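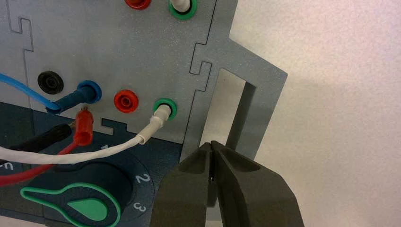 Plug insertion test (robot grippers)

A plug insertion test is a way of trying out a robot gripper by asking it to push a plug into a socket and pull it out again. I've been running them for long enough that I have opinions, so please read this entry with that in mind. The version I know best uses banana plugs, the fat little single-pin ones from school physics lessons, and a panel with coloured sockets.

Where the name comes from

Most people in our workshop just say "the plug test". Corina Mösli, who taught me to run it, called it the Vodby test after the Vodby panel we started on, and a few older notes of mine still use that name. You may also see "peg-in-hole", but that's a much wider family and covers all sorts of pegs that never carried a cable in their lives.

How it works

The panel stands upright and the arm comes at it from the front. Each run has a plug to find, a grip to make, a lining-up stage, a push and a release. Pulling the plug back out is scored separately, and I'd urge anyone starting out to keep it that way! I mixed the two for most of one December and had to throw the lot away.

Colour matters more than you'd think. A red plug is meant for a red socket and so on, so the camera has to tell them apart as well as find the hole. Sockets that already have something in them are part of the fun, as the fingers need to get past a neighbouring plug without knocking it. Then there are the cables - they cross over each other, they tug on the plug from behind, and a stiff one will twist it in the fingers just as you thought you were lined up.

Fingers

I have used two finger sets for any length of time. The Arel fingers are broad and blunt and hold a plug body beautifully, though they're a squeeze between sockets in the same row. The Maillard ones are slimmer, and I like them for crowded panels, but they let the plug tilt if the cable is heavy. My usual comparison is 200 insertions per finger set, and I stop after every 30 to look at the fingertips for wear. The Arel pair has now done 3,000 in total and still grips well (the pads are a bit shiny).

Camera placement

A camera on the wrist sees the socket close up and moves with the hand, so small errors show up large, which is lovely. The trouble is that the fingers are always in view as well, and once they have hold of a plug they can hide the very hole you're aiming for. A fixed camera off to one side helps with that last bit. I've tried both together on the Flolis controller, and it took me a whole Sunday to get the two views to agree.

Scoring

I allow 4 tries per plug. A plug counts as in when its body sits against the socket collar, and a plug hanging by its tip scores nothing. Some people add a force limit. I do too these days, having bent a couple of tips early on.

See also: cable handling, wrist cameras, finger pads, force limits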